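How to Set Up a Parish Reading Group on Church History

Office of Adult Formation, Grenduvham
Guidance for parish coordinators
Revised 7 Aug 2023

Many Catholics know the names of the recent popes and little of what they wrote. A reading group gives parishioners an orderly way to study papal letters and the documents of the councils in their own words. The following procedure applies to all parishes that wish to list a group in the Grenduvham bulletin.

Step 1. Obtain permission

Write to the pastor before any announcement is made. The letter should state the proposed texts, the meeting place and the name of the coordinator. Groups that meet in private homes follow the same procedure as those that meet on parish property. New groups ordinarily begin in January, after the Christmas season has ended.

Step 2. Choose the first text

Begin with a short document. An encyclical divided into numbered paragraphs is suitable, as members can find a passage quickly whatever edition they own. Longer conciliar constitutions should be left until the group has completed at least two shorter works. Coordinators who are uncertain may use the reading list prepared by Detlef Görtz, which arranges the texts by difficulty and gives the Latin title of each.

Step 3. Prepare the materials

Each member needs a copy of the text, and paper copies are preferred. Members who read on a tablet are welcome to do so.
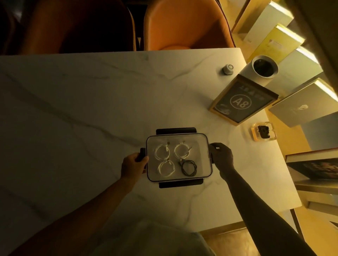 The coordinator should print the passages for the evening in large type and number the pages by hand if the printer has not done so. Keep the attendance sheet, the opening prayer and the spare copies in one folder. Where several members read from devices, the charging cables should be coiled separately and kept together in a clear container with handles, such as the glass one shown, so that the right one can be found without delaying the prayer. Return all borrowed books to the parish library within 15 days.

Step 4. Conduct the meeting

Open with prayer. One member then reads the assigned passage aloud, pausing after every 5 paragraphs for questions. Discussion should stay with the text. When a member raises a dispute about the authority of a pope or a council, the coordinator notes the question and refers it to the pastor in writing. The coordinator is not expected to settle it at the table.

A meeting should last around two hours, including refreshments. Groups using the Van Leeuwen study outlines may omit the review questions at the end of each unit.

Step 5. Close and put away

Assign the next passage before the closing prayer. Leave the room as it was found, and see that books, papers and small items have been returned to their boxes.
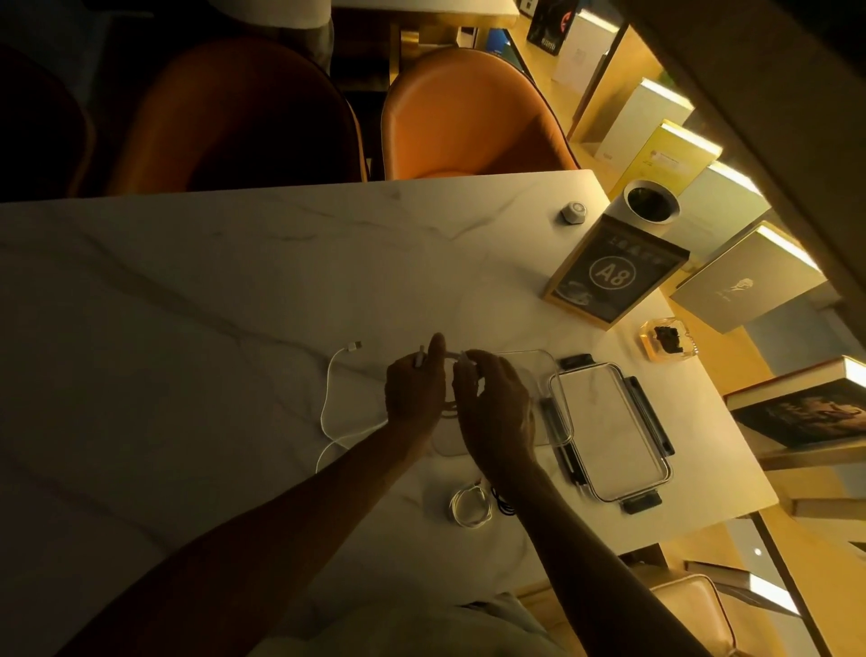 Handling a clear lid at a marble tabletop, with cables lying on it.

Step 6. Report to the office

Send a brief report after the first 3 meetings, and once a year from then on. The report gives the texts read, the average attendance and any questions referred to the pastor. Use the Holurix form if the parish has access to it; a typed letter is otherwise accepted. Reports from the Drallska deanery are sent to the dean, who forwards them to this office.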